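List: bimanual-cells
Filed under: Setup and Maintenance > Grippers and Wrists

Subject: Re: Re: wiping station, wrist view drifts after finger change
From: Štefánia Kolář
Date: May 22, 2020

Thanks for the quick answers. I'll reply to the list so the thread stays in one place.

> On the wiping table at Garcia we see the same thing after every
> finger swap. The first few wipes are fine, then the cloth starts
> landing short of the spill, always on the same side. We re-run the
> camera calibration and it goes away for a day or two. Are you sure
> your fingers are seated? And how do you set the table height? We
> never found a good procedure for that and mostly do it by eye.

I was sure they were seated. They weren't, at least not on the right side. The Dravis fingers go on with two screws each, and there is a small lip at the back that has to drop into the slot before you tighten anything. If you tighten the front screw first, the lip rides up on the edge and the finger ends up tilted by a hair. You can't feel it by hand. You can see it in the wrist camera if you open the gripper all the way and check whether both tips come to the same height in the picture.

So this is now the first step in our sheet:

1. Arm parked over the bare part of the table, gripper fully open.
2. Loosen both screws on both fingers, push each finger back until it stops, tighten the rear screw, then the front.
3. Save a still from the wrist camera and compare it to the reference still. Tips level, same gap to the left and right of center.
4. Only then run the Widum calibration.

We used to do step 4 first and skip the rest. That hides the tilt, as you found, and then it comes back as soon as the screw creeps.
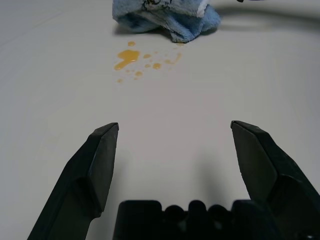 About the drift to one side. I logged 300 wipes in April with the old finger order and 300 after redoing the seating. Before, 12 of them touched down short. After, none did. I know that is one cell and one pair of hands doing the screws, so take it for what it is. I did not change the cloth, the liquid or the lighting between the two runs.

The cloth does matter, though. We went through three kinds. A thin one folds under the fingers and you end up wiping with the fingertips, which is bad for the tips and worse for the table. The fluffy ones hold up better but they bunch, and the grasp height has to come up a little or the fingers press through to the surface. I raised ours in the Jitus config and left a comment in the file with the old value. Please do the same if you copy it. Last winter I lost an afternoon to a number that somebody had changed without a note.

For table height, we stopped doing it by eye. Our table top is two panels with a seam, and the two panels are not quite level with each other. I touch down with the closed gripper at the four corners of the near panel and at two points past the seam, at low speed, and write down the height where the wrist force crosses the threshold. The plane gets fitted to the near panel only. Spills go on the near panel only, too. If you need the far one, fit it separately and keep the wipe path from crossing over.

Both arms get the touch test, even if only one of them wipes. We had a week where the left arm was parked open over the table and everybody assumed its height was fine. It was off by enough to scrape when we finally used it.
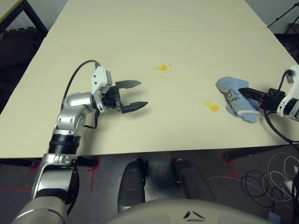

Cables next, since someone asked off list. The loop from the wrist module needs enough slack for the full turn, and not so much that it hangs below the fingers when the arm reaches forward. I turn the wrist to both limits by hand with the drives off and watch the loop the whole way. If it goes tight or touches the table, it gets moved and I start over. Do this after the fingers and before the calibration. Tugging on the cable can shift the camera plug, and then you are calibrating twice.

Cleaning: the liquid we use dries sticky. Every time the cell shuts down I wipe the fingers with a damp rag, then a dry one, and open and close the gripper ten times with nothing in it. If the motor current goes up from one day to the next, the rails get taken apart and cleaned. We do that every 1000 cycles no matter what the current says. I tried 700 for a while and saw no difference, so I went back.

Two things I still don't have an answer for:

– Does anyone lock the front screw with something? I don't want thread glue on a part I take off this often.

– Has anyone got the Widum calibration to warn when the two fingertips are uneven? It sees both of them. Right now I compare the stills myself – it works, but I would like it in the startup check.

The sheet is in the shared folder under wiping, along with the touch-down script. The script assumes the near panel is panel 0, so check that before you run it.

Štefánia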